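控制与感知 › 数据管线 › 求助 / 双臂 / 时间对齐

双夹爪演示，单看哪只手都对，放一起就对不上

作者：半夜对时间戳　　发表于八月　　阅读约需12分钟

**半夜对时间戳**（楼主）

先把症状摆出来，免得第一个回复又是"重启试试"。重启过了，机器的心情有好转，数据没有。

管线是老一套：手持夹爪采双手演示，视频和惯导进 Plidden 出六自由度轨迹，再交给 Grurkuleo 做切段、对齐、质检、打包，最后训练出来的策略由 Goossens 这个规划器在真机上执行。任务很朴素，左手扶，右手对准一根立着的金属销。朴素到写周报都凑不满一行。

问题出在双手的相对位姿。左手轨迹单独回放，漂亮。右手轨迹单独回放，也漂亮。两条一起放，到了销子旁边就差出六毫米，右手总是落在后面一点，像开会时那个永远在等电梯的人。六毫米听着不多，销子可不这么认为。

这批一共425段，Grurkuleo 质检一口气踢掉194段，理由全是同一行：

inter_gripper_inconsistent: relative pose residual above threshold

我把阈值放宽过，质检立刻全绿，策略训练出来之后右手很有信心地戳在销子旁边的空气里。阈值我已经改回去了，请不要在这一点上教育我。

Plidden 最近升过版本，Grurkuleo 的配置也有人动过，动的人说"只改了一点点"。git blame 我还没看，想先保留一点对人类的善意。

有人见过这种吗？

---

**纹理派掌门**

桌面什么颜色？

---

**半夜对时间戳**（楼主）

白的。我知道你要说什么。

---

**纹理派掌门**

那我就说了：白桌面，没纹理，特征点没地方落脚，视觉前端在近距离只能靠惯导硬撑，撑着撑着就漂。你这六毫米就是漂出来的。铺一张花桌布，越难看越好，问题当场消失。我们这边铺过一张印满菠萝的，轨迹质量上了一个台阶，审美下了一个地下室。

---

**残差不会说谎**

不同意楼上。夹爪上的相机视野很宽，桌子再白，背后总有墙有柜子有窗框。Plidden 选点本来就偏爱远处有角的东西，桌面在它眼里基本是一块遮罩。

更要紧的是，如果是漂，漂的方向应该是乱的，今天偏东明天偏西。楼主说右手"总是落在后面"。方向固定的误差就别往随机过程头上扣了，它已经替大家背了很多年的锅。

建议楼主画一张图：横轴右手速度，纵轴双手相对位姿残差。画完再吵。

---

**纹理派掌门**

落在后面也可能是尺度问题。尺度偏小，走的路就短，看起来就像没走到。

---

**残差不会说谎**

尺度偏小的话，停下来之后还是差。时间错位的话，停下来就追上了。楼主，右手停住以后，残差还在不在？

---

**半夜对时间戳**（楼主）

……停住以后残差会掉下去。我之前没往那儿看，因为质检报告只给一个最大值，而我是一个相信报告的人。

画图去了。

---

**YAML受害者互助会**

路过。"只改了一点点"这句话在我们组已经可以直接触发回滚了。

另外提醒一句，Grurkuleo 的配置是逐层继承的，default 上面盖 rig，rig 上面盖 session，左右手还各有一层。打印出来的配置是合并之前的，跑起来用的是合并之后的，两者之间的关系类似于菜单照片和端上来的菜。想看真正生效的那份，得加 dump_resolved 选项，文档里写在附录的脚注里，大概是怕人看见。

---

**滤波是一种信仰**

不用这么麻烦吧。双手相对位姿有抖动，过一遍低通，残差自然就小了。我们所有轨迹都过低通，截止频率压低一点，曲线像丝绸一样，导师看了心情很好。

---

**残差不会说谎**

请问是因果的还是零相位的？

---

**滤波是一种信仰**

库里默认那个。

---

**残差不会说谎**

我先去喝口水。

---

**半夜对时间戳**（楼主）

图画好了，结论比图好看：残差跟右手速度几乎是一条直线，过原点。慢的地方残差小，快的地方残差大，停下来就没有。

斜率换算成时间，将近300毫秒。

销子附近大家都很小心，右手接近段的速度是每秒两厘米，乘一下正好就是那六毫米。也就是说空间上谁都没错，右手的轨迹只是活在稍早一点的过去里。

那么问题变成：这段时间是谁偷的。嫌疑人有三个：相机时钟、Plidden 新版、Grurkuleo 的对齐。

---

**时钟同步十级伤残**

我投相机时钟一票。两台设备各走各的晶振，开机时对一次表，之后全凭自觉。录得越久差得越多。

查法很土：录制开头让两只夹爪轻轻碰一下，两边惯导上都会有个尖峰，拿尖峰对尖峰。录制结尾再碰一下，看头尾两个偏差一不一样。一样就是固定偏移，不一样就是在漂。

不要用画面里的手机秒表去对。我这么干过，滚动快门加屏幕刷新，最后我对齐的是自己的幻觉。

---

**半夜对时间戳**（楼主）

开头结尾碰一下我们有做，采集规范里写了，写规范的那位显然也受过伤。

刚才把原始惯导翻出来看，头尾两次碰撞，两边尖峰对得很齐，差不到一帧。相机时钟无罪释放。

---

**时钟同步十级伤残**

行吧，难得有一次它没犯事。建议保留案底。

---

**深夜编译员**

Plidden 新版动过时间戳的语义，这个我踩过。旧版输出的位姿时间是曝光中点，新版改成了曝光开始，改动说明里就一句"更符合直觉"。谁的直觉没写。

不过这个量级对不上，曝光再长也就那么一点点，撑不起你那么大一块。而且它左右手会一起错，一起错等于没错，相对位姿看不出来。

---

**残差不会说谎**

对，关键是不对称。凡是左右手共用的环节都可以先放一边。找只有右手走过的路。

---

**纹理派掌门**

左右手建图也不对称啊。不少人的做法是左手先扫一遍环境建图，右手再往那张图里重定位。右手重定位质量差，照样只有右手吃亏。白桌子这个事情我还没有放弃。

---

**残差不会说谎**

重定位差会给你一个随速度线性变化、停下来就归零、还过原点的残差？那它也太懂事了。

---

**纹理派掌门**

我只是说不能排除。

---

**YAML受害者互助会**

楼主 dump_resolved 了吗。

---

**半夜对时间戳**（楼主）

dump 了。善意到此为止。

左手那一层：

smoother: zero_phase
stage: offline

右手那一层：

smoother: causal_lowpass
stage: online
# 临时，测遥操作用，测完改回

测完没有改回。"临时"两个字在这个仓库里的平均寿命，比我读研的时间长。

因果低通的群延迟我按它的截止频率算了一下，跟图上斜率给的数对上了。左手离线、零相位、不延迟；右手在线、因果、老老实实往后拖。两条曲线各自看都光滑得不得了，所以单手质检谁也不报，只有放在一起才露馅。

---

**滤波是一种信仰**

那你把左手也改成因果的，两边一起延迟，相对位姿不就好了？

---

**残差不会说谎**

相对位姿好了，然后图像和动作又错开了。策略看着现在的画面，学着过去的动作，上真机以后每一步都慢半拍，Goossens 再往前补偿，补过了头就开始振荡。到时候你会再开一个帖，标题叫"机械臂为什么在发抖"。

---

**滤波是一种信仰**

那个帖我确实开过。

---

**残差不会说谎**

我知道，我回过。

---

**规划器保姆**

插一句 Goossens 这边的事。就算数据干净了，真机上该有的延迟还是有：相机采图、推理、通讯、底层执行，各吃一口。执行的时候动作序列要按时间戳对号入座，已经过期的那几步直接丢，从还来得及的那一步开始发。

Goossens 有个选项叫 drop_stale，默认关。关着的时候它会把过期动作也认认真真执行一遍，敬业得让人心酸。

双臂的情况更烦一点，两条臂的执行延迟不一样，得分别测，分别填。测法是给一个正弦指令，录实际位置，做互相关，别抄说明书上的数。

---

**半夜对时间戳**（楼主）

drop_stale 开着的。两条臂的延迟也分别填过，这部分我是有良心的。

下午把右手那层改成 zero_phase，重新跑了整批。先贴工位，后面说结果，纹理派掌门可以借机发表意见。
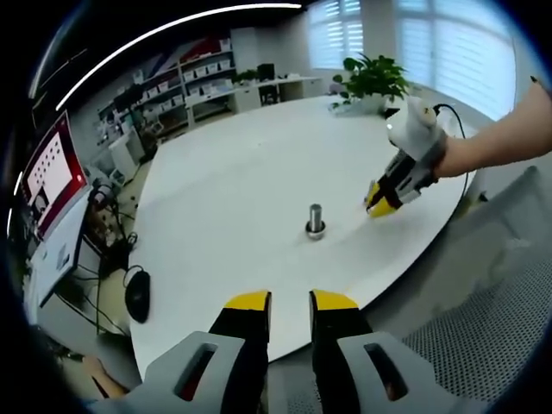

图源：楼主自摄 / Gurnemside 论坛附件

桌子是白的，销子是亮面金属，立在一个圆底座上。两只夹爪指尖黄黑配色，近处那只张着口从画面下沿顶上来，另一只从右边伸进来、指尖朝下，Plidden 的遮罩必须把它们抠干净，不然特征点全落在手指上，算出来的结论是世界在绕着夹爪转。

重跑结果：那194段里绝大多数过了，阈值没动。相对残差对速度再画一遍，斜率没了，剩下一片看不出脾气的散点。剩下没过的还有一小撮，质检理由换了，这次是 tracking_lost。

---

**纹理派掌门**

来了来了。看到了吧，桌面一大片白，除了鼠标和线没什么能抓的。后面两扇窗，百叶帘，光那么亮。百叶帘是重复纹理里的惯犯，一条一条长得全一样，匹配错一格都不会有人报警。你剩下那一小撮 tracking_lost，我赌在窗户上。

---

**残差不会说谎**

这次我同意一半。百叶帘我认，重复条纹加高亮，光流容易滑格。但后面还有一盆绿植，左边架子上一排排小白盒子，远处的角点够多了。真要丢，也该是夹爪压得很低、视野里只剩桌面的时候。

建议按夹爪高度和朝向给失败段分个类，看看是低头丢的还是抬头丢的。

---

**时钟同步十级伤残**

绿植要小心。空调一吹叶子动，特征点跟着动，Plidden 会认为是相机在动。我们吃过一次亏，轨迹上有个很有规律的小晃，查了两天，最后发现周期跟出风口摆叶一致。

---

**纹理派掌门**

所以说铺桌布。桌布不怕风。

---

**残差不会说谎**

铺在桌上训出来的策略，换张桌子认不认识还两说。视觉策略很容易把菠萝当成任务的一部分。

---

**纹理派掌门**

随机换桌布。菠萝，格子，地图，每段换一张。

---

**规划器保姆**

采集的人会辞职的。

---

**深夜编译员**

还有一个便宜的办法：质检别只看有没有丢，看丢在哪。接近销子之前丢了又找回来的，切掉前半段还能用。对准那几下丢的，整段扔，别心疼。Grurkuleo 里有个 segment_salvage，效果还行，就是日志话多。

另外销子是反光的，别拿销子本身去做位姿初始化。光亮圆柱上的高光会跟着相机走，检测框很稳，位置是错的，属于态度端正、答案离谱的那一类。

---

**半夜对时间戳**（楼主）

销子没有进位姿估计，只有策略自己看。以前有人试过对它做轮廓拟合，在椭圆上拟出了另一个椭圆，方向差九十度，分数还很高。

刚按残差说的分了类。失败段大部分是低头丢的，夹爪贴近桌面那一小截。有几段是朝着窗户抬起来的时候丢的。

---

**残差不会说谎**

低头。

---

**纹理派掌门**

低头看见的是什么？白桌面。谢谢。

---

**残差不会说谎**

我说的是视野被压住，不是……算了，行，白桌面。

---

**纹理派掌门**

我截图了。

---

**YAML受害者互助会**

关于那条"临时"，提个实际的建议：在 CI 里加一条，左右手两层配置除了白名单里的键之外必须一致，不一致就不让合并。我们加了以后第一天就拦下来一堆，其中有一个是左手的重力方向写成了朝上。那只左手之前一直表现很好，到现在也没人能解释。

---

**滤波是一种信仰**

想请教一下，零相位要用未来的数据，离线当然没问题。那真机上状态观测有噪声怎么办，总得滤吧？

---

**残差不会说谎**

真机上可以用因果的，延迟算进观测时间戳里就行。滤完的位姿贴的时间要往前挪一个群延迟，图像那边取同一时刻的帧，两边对齐再喂进去。滤波没有罪，滤完还贴原来的时间戳才有罪。楼主右手那条就是这么来的。

不过截止频率压得太低，群延迟不是常数，快动作和慢动作拖的时间不一样，挪一个固定值也救不全。所以能不滤就不滤。

---

**滤波是一种信仰**

导师喜欢丝绸。

---

**规划器保姆**

画图的时候滤，存数据的时候别滤。导师看的是图。

---

**滤波是一种信仰**

记下了。

---

**深夜编译员**

楼主顺便看一眼夹爪开合那一路。那是另外一条通道，开合宽度一般从指尖标记或者编码器出，平滑参数跟位姿不在同一个块里。位姿对齐了，开合还在拖，就会出现手到了、爪子还在犹豫的情况。

---

**半夜对时间戳**（楼主）

……看了。

width_smoother: causal_lowpass
# 同上

"同上"的上面已经被我改掉了。

再跑一遍去。跑之前把 CI 那条加上，白名单先留空，看看明天谁来骂我。

---

**纹理派掌门**

桌布要链接吗？

---

**半夜对时间戳**（楼主）

发我。要格子的，不要菠萝。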